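3. How we gather the examples 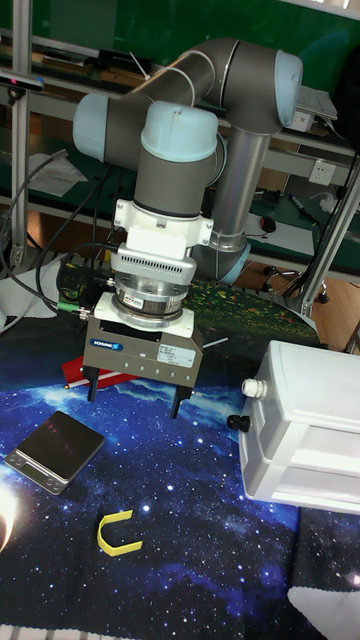
Figure 1. The collection cell with the gripper fingers open over the mat. A kitchen scale stands at the lower left, and a yellow U-shaped plastic piece lies below the gripper, near the bottom center.

How many examples does a learning system need before it can pick up something it hasn't met before? Fewer than I used to think, as long as the ones you have differ from each other in ways that matter to the task.

I learned that the slow way, so let me back up a little. When I started on Fernell (our name for the whole collection effort, the arm plus the software plus the pile of notes) I was after volume. I wanted 1000 episodes, and I got them, mostly by putting the same few things down in nearly the same spots and steering the arm through nearly the same motions. The policy we trained on that set looked great on the spots we'd used and fell apart a hand's width away! Wiroj Srithong had warned me about it in July, in a margin comment I didn't read until much later.

So we threw most of it out and began again. The set we report on in this paper has 492 episodes, and the last one was saved on August 23, 2024. Everything below describes that second round.

3.1 What counts as an episode

An episode starts when the operator presses the pedal and stops when the operator presses it again. In between, the operator guides the arm with a hand controller, and we log joint positions, the gripper opening, the wrist forces and the camera streams. Drumov, our logging tool, puts all of it on one clock. That sounds like a small thing, but in the first round the forces ran behind the video by a different amount every morning, and I spent a miserable week shifting traces back and forth by eye.

We keep the misses too. If the fingers close on air and the operator goes back for a second try, the whole thing stays in as one episode, with a tag. I went back and forth on this (Wiroj wanted them in a separate folder), but the recoveries are some of the most useful motion we have. A learner that has only seen clean grasps has no idea what to do after a bad one. What we do drop is anything where the operator got distracted and left the arm hanging for a long stretch — those teach the policy to hang there as well.

3.2 Shuffling the layout

Before each episode a script called Gratuseck draws a new layout and shows it to the operator as a rough sketch: which objects go out, where on the mat, and which way they point. The operator follows it by hand and doesn't fuss over being exact. A little sloppiness helps us here, and measuring every placement would've doubled the time.

I first let the script draw fully at random, and that was a mistake. Random draws clump. We'd get a long run of layouts where the target sat near the robot base and then hardly any at the front. Now the order comes from a De Bruijn sequence over coarse regions of the mat, so each pair of regions comes up back to back the same number of times. It also means that the operator can't get into a rhythm, which I'd count as a plus, though my operators would tell you otherwise.

3.3 Who drives

We had 4 operators in this round, me included, and we really do drive differently. I come in high and drop straight down. Wiroj sweeps in low from the side, which made me nervous the whole time but gives lovely smooth traces. For a while I tried to get everybody to drive like me, and then I looked at the results from a policy trained on my episodes alone. It was stiff and it gave up easily. After that I stopped giving driving advice.

Each operator worked in blocks and took a break after every block. Tired driving shows up in the force traces well before the operator notices it: the touchdowns get harder and the corrections get bigger. We went over the logs at every break, and 2 blocks were recorded again for that reason.

3.4 Labels

The labels are short. Every episode gets the name of the target object, the layout number, the operator and the miss tag if there was one. I'd planned to mark the phases by hand as well (reach, close, lift, place), but the gripper opening and the wrist forces give the phase changes well enough on their own. Where those two signals disagreed, I watched the video and picked. The rule for breaking ties is written out in the appendix, along with the layout files.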